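Workshop > Notebook > Paper and pulp

October, started 7:40 in the morning

Second try with the retting of the nettle fibers. The first batch from the Ovholm field I threw away, I took it out too early and the bark did not let go of the core. I write everything down this time, also the boring things, so that Dorottya can repeat it when I am away.

Weighed the dry stalks before soaking: 222 g, leaves already off. They are the thicker ones, cut close to the ground. Rainwater from the barrel, not tap. Last year the tap water gave us a yellow sheet and we never understood why, so I do not want to have this question again.

9:15. Checked the stalks that stay in water since last week. Smell is strong but not rotten. I bent one and the skin came away in a long ribbon, nearly to the end. Pulled by hand, the ribbons are greener than I expected. Rinsed them two times and hung them over the rack by the window.

Cooking. Réka says soda ash is enough and lye is too hard for nettle. I followed her, with the same proportion she wrote on the inside of the cupboard door for the flax. Small pot, lid on, low heat. After the first hour the liquid was brown like strong tea. After the second hour I could pull one fiber apart between two fingers with no resistance, and I stopped there. Maybe I could stop fifteen minutes earlier. To be tested.

Beating took longer than cooking. 32 minutes with the mallet on the stone, then I gave up and used the Mulder blender for the rest, short pulses only, much water. Compared both in a glass jar against the light. The mallet pulp hangs in the water like a cloud and goes down slowly. The blender pulp has little knots that do not open. I kept them separate and marked the jars M and B.

Sheets pulled: first from M, then from B. Same mold, same felts. The M sheets come off clean. From B I lost two at the corner when I turned the mold, and I think the fiber is cut too short there. Pressed everything between the boards with the car jack, left it under pressure during lunch.

Question for Réka Sárközi: do you remember if the Drurncombe sheets were sized in the vat or after drying? The sample in the drawer takes ink very well and I would like to come near to it. The label only says Pasia, and a number, 81, and I do not know if this is grams or your own numbering.

14:30. Cleaning. The cooking liquid I let cool down and took through the pH strip before it goes anywhere. The core pieces of the stalks are for the compost, please do not put them in the sink, they block the sieve.

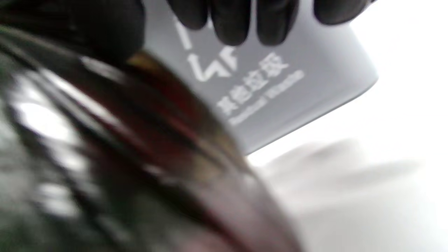 Gray bin, gloved hand on the rim.

16:00. Sheets out of the press. The M ones are still cool to the touch, I brushed them on the glass door for drying. B stays on the felts until tomorrow.

To do:
- order new felts, the old ones shed wool in the sheet
- ask Dorottya Takács for the second mold back
- cook again with less time, same soda ash
- write weight of dry sheets here:

Filed under: nettle, bast fiber, things we tried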